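Pravley Sorting Tray review: six months of washing, one white tray

Posted November 9, 2023 in Laundry & Linen

I have a thing about laundry baskets, which is that I hate them. Everything goes in clean, everything sinks, and by the time you reach the bottom it's Thursday and the school shirt you wanted looks like it's been slept in. So when Gebreyes (the homewares shop near the station, the one with the terrifying car park) started stocking the Pravley Sorting Tray back in May, I stood there in the aisle turning it over for far longer than a grown woman should.

It's a tray. I want to be upfront about that! It is a white plastic tray with low sides and you put washing on it. The set I bought was $99 for two, and yes, I had to say that number out loud to my partner, and yes, there was a silence.

The idea is that you tip a small load onto the tray and fold straight off it, and because the sides are so low you can see everything you've got. Then whatever's left over stays on the tray and you carry it off to wherever it lives. Pravley talk a lot on the packaging about "flow". I don't know about flow. I do know that I've stopped dumping clean towels on the bed and then moving them to the chair and then back to the bed at eleven o'clock at night.

What it's like to use

The low sides are the best bit and the most annoying bit. Best, because you can grab a corner of something without digging. Annoying, because if you heap it up (and I heap it up) things slide over the edge. T-shirts behave. Anything slippery doesn't. My daughter's netball bib has been over the side and behind the dryer more often than it's been on her.

Tea towels and cleaning cloths are where I use it most. We go through a ridiculous number because my partner bakes and I spill, and I colour-code them: red for the kitchen bench, orange for the bathroom, black for shoes and bikes and whatever else has mud on it. Sorting those used to be a floor job. Now the lot gets tipped out on a table and the reds stay with the tray while the rest gets shoved over to the other side. It takes no time, and my knees are very pleased.

I asked my mate Su-bin Ham to have a go with one as well, as she has three boys and a much bigger pile of washing than I do. She had it for a fortnight and her verdict was "good for the little stuff, useless for sheets", and I'd go along with that. A fitted sheet on this tray is just a fitted sheet with a tray somewhere underneath it.
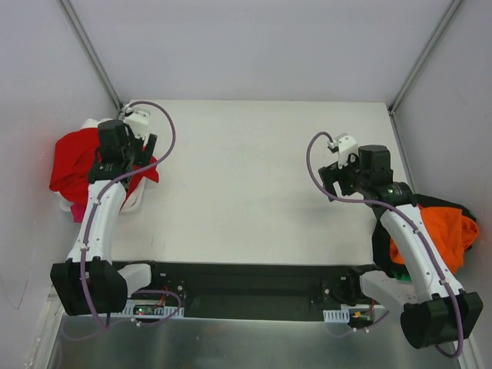

Red heaped over the white tray on the left, orange and black bunched up on the right.

A plain white tray also turns out to be quite handy for colours, and I hadn't thought of that in the shop. My old basket was a dark grey and I lost navy socks in it constantly. On white plastic you spot the odd one out straight away, especially the small things that get caught up in bigger things. The flip side is that white shows everything else too. I had a pink mark on mine after leaving a damp new beach towel on it overnight, and it took bicarb and a fair bit of swearing to shift. Most of it's gone. I can still find it if I tilt the tray to the window.

Cleaning

Warm water, dish soap, soft cloth. I tried a scourer once on the beach towel mark and it left a dull patch, so don't do that. It won't fit in our dishwasher and the little leaflet says not to put it in anyway. Fluff does gather along the inside edge, and I run a thumb round it every now and then, when I remember.

How it compares

I've also owned the Flelteo, which is the one with the mesh bottom and the fold-down legs. My sister-in-law swears by hers. I found the mesh snagged on bra hooks and the legs gave me a pinched finger twice in one week, so it went to the op shop. It did dry things a bit, though, with the air getting underneath, and a solid tray won't do that for you. If you're after somewhere to lay a damp jumper flat, get the Flelteo or just use a towel like my nan did.

Prolitell do a deeper tub in a similar style and it's a fair bit cheaper. It's fine! It's a tub. If you want to haul washing from the line to the house in one go it's the better buy by miles, as the Pravley is hopeless outdoors. One decent gust across our yard and I was picking face washers out of the lemon tree.

I had a scroll through the reviews on the Gebreyes site before writing this (2,286 of them, who has the time, me apparently) and the grumble that came up over and over was the lack of handles. I'm with them. There's a lip you can get your fingers under, and with a light load it's okay, but with a few damp towels on board it bows in the middle and you end up doing a funny sort of shuffle down the hallway with your elbows out. For this price I'd like handles, please.

The other regular complaint was that it slides about on a smooth table. I've had that as well. I bought a bit of that rubbery drawer liner and cut a strip for underneath, and it hasn't budged since. Jae-in Chae, who runs the laundry at the guesthouse where I do weekend shifts, uses a damp face washer under hers for the same reason and says it works just as well, so try that first before you go spending money.

Who should get one

People in flats with a table or a bench and not much floor. People with lots of small washing: baby clothes, cloth nappies, tea towels, gym gear. People who fold as they go (or want to be the sort of person who folds as they go, I'm about halfway there).

I'd skip it if you've got a proper laundry with a long bench, because then you've already got a big flat surface and a tray on top of it doesn't add much. And skip it if you mostly wash bedding.

The good
Low sides, easy to see what you've got
White, so stray socks show up
Light enough to carry one-handed when it's empty
Hasn't cracked, and I've dropped it down the back steps

The not so good
No handles
Slides on smooth tables
Stains if you leave damp colours on it
The price, oh dear

I'm giving it a 7 out of 10. It'd be an 8 with handles. I'd buy it again on sale, and I'd buy one and not two, as the second has spent most of the winter under the couch with the board games on it.

If you've found a smaller version anywhere, let me know in the comments. I'd love one for the bathroom shelf, and the woman at Gebreyes says Pravley don't make it.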